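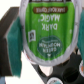
2024-01-25

Boiler pressure again. Gauge read low at breakfast, so I topped it up through the filling loop and wrote the figure on the card inside the cupboard door. It has now needed topping up 2 times this month. The radiator valve in the back bedroom has a green crust on the nut - probably the leak, or one of them. Gave it a quarter turn with the adjustable wrench and put a folded paper towel underneath. Will check the towel tomorrow.

Train to Karnville ran 29 minutes late. Signal fault at Holtness, according to the announcement. Used the time to finish the Perrin manual, chapter on expansion vessels. The procedure assumes a drain point at the lowest part of the circuit. Ours is behind the washing machine.
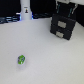

Called Kastbridge about the replacement vessel. They quoted roughly 90 dollars for the part, delivery extra, lead time unclear. The man could not say whether the thread matches the old bracket connection. Asked him to email the drawing. No email by six.

Jacqueline Bouvier returned the pipe cutter and the deburring tool. Cutter wheel is dull and needs replacing before I do the bedroom run. She thinks the whole upstairs loop should wait until March, when the heat can be off for a day. Agreed, provided the valve holds.

Pressure at ten tonight: same as after the top-up. Lowered the thermostat two degrees and went up to bed.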